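March 2023, practice room notebook, Karnura

Bass amp back from Kasdale with a new input jack. Hum is down, still there on channel 2. Ran the Mundier set twice, then tracked a rough of "Koo" at 105 bpm. Take 801 on the recorder is the keeper.

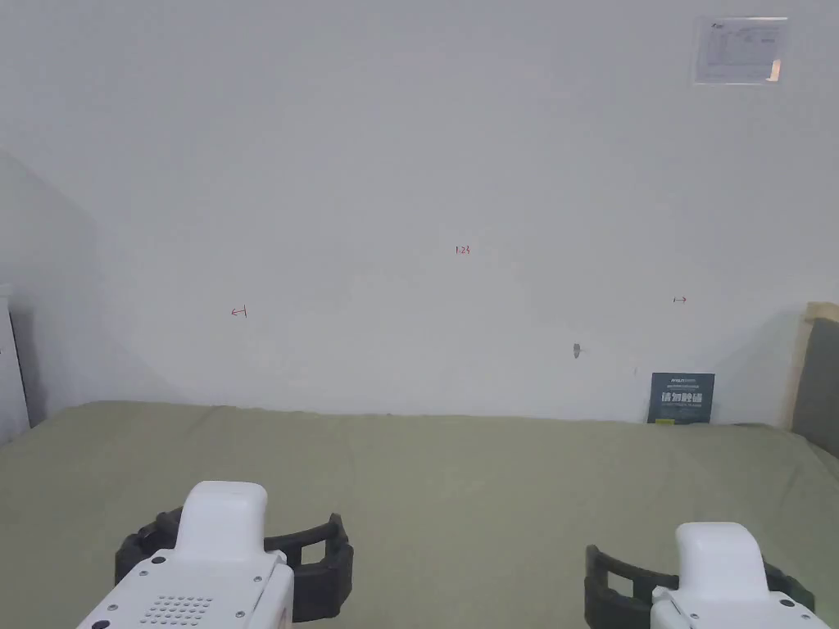
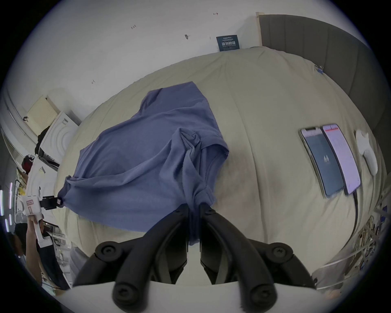

Second verse of "Koo" still drags – try it without the ride cymbal. The chorus needs a shorter vocal echo too. For the merch table we want a plain shirt, something near the blue-violet of the T-shirt on the bed, with white lettering. Song order for the show stays as it was.

Next: new strings, spare fuse for the amp.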